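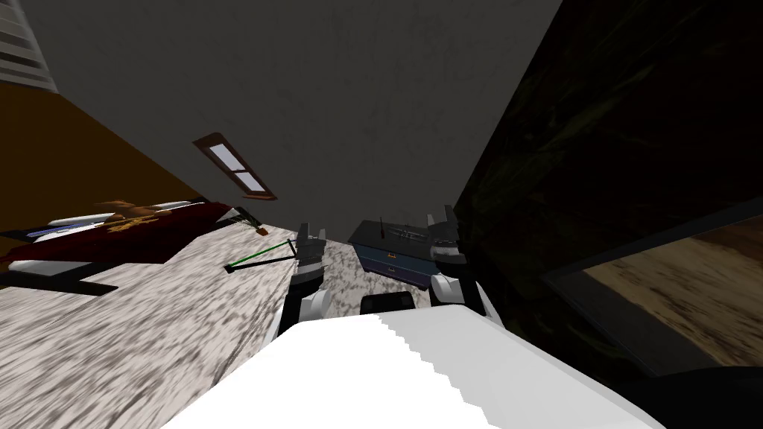 **Ticket 1242** – Live stream drops during guest interviews
**Raised by:** Ottilie Kaufmann, Weltent Radio
**Assigned to:** Kazue Hamada
**Status:** open, waiting on Gandico

The Prevelar show goes out live in February as normal, but the stream cuts out when a guest is put through from the phone desk. Listeners get silence for 13 seconds, then the studio comes back without the guest. Music and news bulletins are fine.
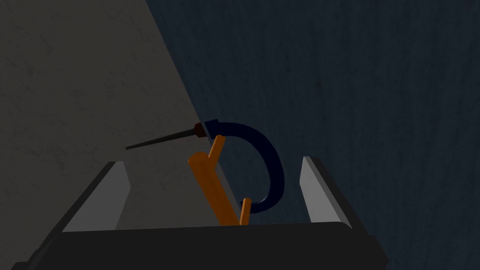 *Hooked tool and orange peg-shaped object between the gripper fingers.*

**Steps tried**

- Restarted the encoder. No change.
- Swapped the phone desk lead for a spare. No change.
- Moved the guest from line 2 to line 1. Held for the first half of the Lazaridis interview, then dropped.
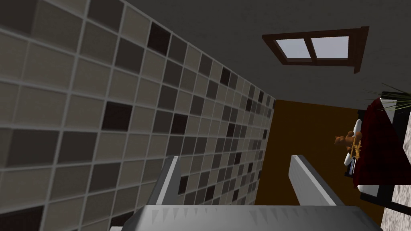
Kazue: the encoder log shows the audio format changing at the moment the call is connected. The desk is set to mono and the stream to stereo. I have set both to stereo and saved it as preset 13. Please load that before the next show.

Ottilie: loaded. Test call with the newsroom stayed up. Tried again at 4.15 pm with an outside caller and it dropped once.

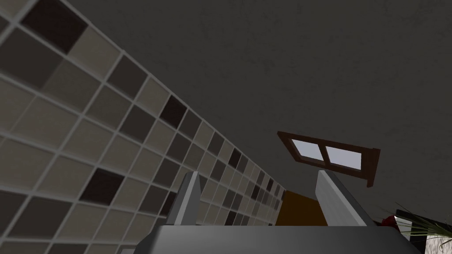 Kazue: the second drop looks different. No format change this time, the server closed the connection. I have sent the log to Gandico and asked if they have a time limit on our account. Until they reply, record guests beforehand and play them in from the desk.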